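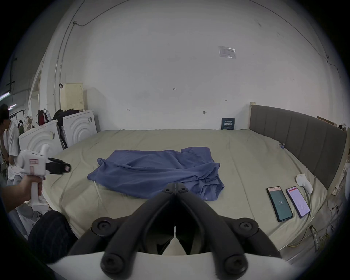
My shirts look fine on the bed and terrible by the time they reach the drawer, a reader wrote under the dresser post, and could we please do one page on plain T-shirts and nothing else. Several other comments asked for the same thing, so T-shirts it is.

The method below is for a short-sleeved cotton T-shirt folded on a bed. A bed is softer than a table and the sheet moves under your hands, so a couple of the steps differ from the usual table fold. If you have a table at the right height, use it and skip the parts about the sheet.

What you need

A patch of bed wider than the shirt with the sleeves out. You don't have to clear the whole bed. Pull the sheet smooth where you'll be working, because a ridge under the shirt will look like a crease in the shirt and you'll keep trying to press it out.

The shirt should be completely dry. Cotton that is slightly damp at the seams folds nicely and then smells by the end of the week.

Step 1. Open the shirt out

Pick the shirt up by the shoulder seams and give it one hard shake. Lower it front side down, hem first, and let the collar land last. If it lands in a heap, don't tug at the middle. Find the two bottom corners of the hem, pull those out, then find the shoulders and pull those the other way. Most of the bunching goes with those two pulls.

Turn the sleeves the right way out before going any further. A sleeve that is half inside itself makes a lump that shows through every later fold.

Step 2. Smooth from the collar down

Put one hand flat just under the collar to hold the shirt. With the other hand, sweep toward the hem using the side of your palm. Light pressure is enough. If you press hard on a mattress the shirt sinks in and the sheet comes along with it.

Long diagonal wrinkles usually mean the hem has been pulled to one side. Line the hem up with the shoulders again and they mostly go away. Small ripples can stay. They flatten under the weight of the other shirts.

Step 3. Fold in the first side

Pick a line from the middle of one shoulder straight down to the hem. Lay your forearm along it if you have trouble keeping it straight. Bring the side of the shirt over so that the sleeve lies across the back, then fold the sleeve back on itself so its edge sits even with the new side of the shirt.

Check the hem. If the bottom corner sticks out past the rest, the fold line was crooked at the top, and you fix it at the shoulder.
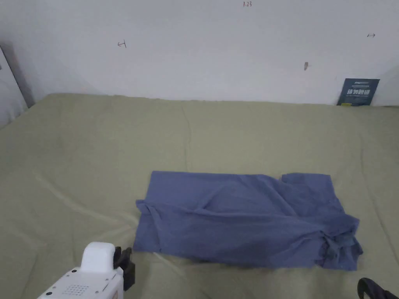

Step 4. Fold in the second side

Do the same with the other side, and go a little slower. The second side is where the sleeve tends to bunch up, as you are now folding onto two layers and they slide. Hold the first fold down with your fingertips while you bring the second one over. The sleeve gets turned back the same way.

You should have a long strip with the collar centered at one end. For a medium adult shirt I aim for a strip a bit narrower than the drawer divider. In the Tengate dividers we use, that works well. In the old Rikuvard dresser the drawers are 13 inches deep from front to back, so the strips can be wider and I move the first fold line out toward the sleeve.

Step 5. Fold up from the hem

Bring the hem up to just below the collar, leaving two fingers' width uncovered. Smooth once. Then fold in thirds toward the collar if you file shirts on edge, or in half if you stack them flat.

For filing, the finished packet should stand up by itself on the bed for a second or two. If it falls over right away, it is folded too loosely or the strip was too wide.

If it still comes out messy

Open it back to the strip and look at the sleeves first. Start over from Step 1 only if the sides are uneven.

Thin, slippery shirts (the polyester running kind) don't hold this fold well on a bed. Roll those from the hem after Step 4.

Shirts with a big print on the front should go through the same steps, but slip a sheet of tissue inside if the print is the rubbery type that sticks to itself in summer.

Kids' sizes are too short for thirds. Two folds in half are fine.

How long it takes

I did 36 shirts in one go before writing this and it was slow at the beginning and quick by the end. If you only wash a few at a time, fold them as they come out of the basket. Leaving them piled on the bed sets the creases, and then you need an iron or another spin in the dryer.

A few people asked about folding boards. I have used the Zetarberg one. It gives a very even strip, but it rocks on a mattress — it really wants a table — and you still have to smooth the shirt by hand first.

Next I'll do long sleeves, which need one extra fold at the cuff, and after that hooded sweatshirts, where the hood goes down flat over the back before you start Step 5.

Updated June 7, 2023

Search Vrettos Home
Type a word and press enter

Related pages
How to Fold a Fitted Sheet on Your Own
Drawer Dividers: Measuring Before You Buy
Sorting the Rikuvard Dresser (206 comments)
Getting Creases Out Without an Iron
Socks: Roll, Fold or Leave Them Alone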